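How I Finally Got My Desk Under Control (and Kept It That Way)

My desk used to be where mail went to die. I work from home four days a week, I pay bills at the same table, and for a while I was also wrapping presents and fixing eyeglasses on it. Every so often I'd spend a whole Sunday cleaning it up, and by Wednesday you couldn't find a pen. So I've stopped doing the big cleanups. What I do now takes 15 minutes in the evening, and I've kept it going since October, which for me is a record!

Start with the surface

Take everything off. I mean everything, the lamp too if it isn't clamped down. Put it all on the floor or the bed (the bed is better, you can't go to sleep until you've dealt with it). Wipe the table with a damp cloth and a drop of dish soap, then go over it with a dry one. If your table is made of panels, run an old toothbrush along the join, you will not believe the crumbs.

Now leave it bare for a minute and sit down in your chair. Reach out with both arms without leaning. Whatever you can touch easily is your work area, and I want you to be stingy with it. Things you use every single day can live just past that line. Everything else goes in a drawer, on a shelf, or out of the room.

Sort into piles, quickly

I do 5 piles: use daily, use weekly, paper to deal with, belongs somewhere else, trash. Don't read the paper yet. I lost an hour once to a folder of old takeout menus and a letter from Babalola about a warranty on a fan I no longer own. Just pile it.

The daily pile should be small. Mine is a pen, a notepad, my phone charger and my glasses. I was sure I used my stapler daily. I'd used it twice since summer.

Pens: scribble with each one on the back of an envelope. If it skips, throw it out. I had so many dead ones I started to feel bad about it.

Paper

Get a tray. One. I have a plain Huvness tray that fits letter size with a bit of room, but a box lid works fine and I used one for months. All paper that comes in goes in the tray, and once a week I go through it with a trash can next to me. Anything I need to keep gets a folder, anything I need to pay gets paid right then, and the rest goes.

If the tray is overflowing before the week is out, do it early. Please don't buy a second tray. I did that and ended up with 2 full trays.

Cords

This was my weak spot. I had chargers for phones I gave away years ago. Plug in every cord you own and see what it fits, and if it fits nothing, out it goes (our hardware store in Tuvthorpe takes old ones in a bin by the door, yours might too). For the ones you keep, a strip of masking tape near the plug with the name of the device written on it saves a lot of crawling. Then run them down the back leg of the table with twist ties from bread bags. Fancy clips are nice, but the glue on mine gave up in the first hot week.

The evening reset

I set a timer for a quarter to nine. Cups to the kitchen, paper to the tray, pens in the jar, phone on the charger, quick wipe. Most nights I'm done before it beeps. Skip a night if you're tired, just don't skip two in a row, that's how I slid back the first time I tried this.

If you share the desk with someone, give them their own side and leave their stuff alone. I'm still working on that one.
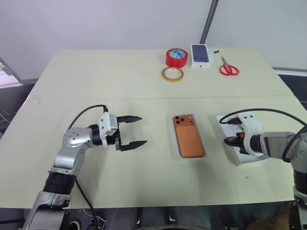
Ebuka Onuoha: I tried the one tray thing and my trouble is school forms, they can't wait a week. I ended up clipping those to the fridge and letting everything else sit in the tray. Does the masking tape leave gunk on your cords? Mine went sticky by the end of the summer.

Related posts
Clearing Out a Junk Drawer in One Evening
What to Keep in a Filing Box and What to Shred
My Sturnirent Bookshelf, One Year Later
Getting Sticker Glue Off Almost Anything
A Small Closet That Holds Winter Coats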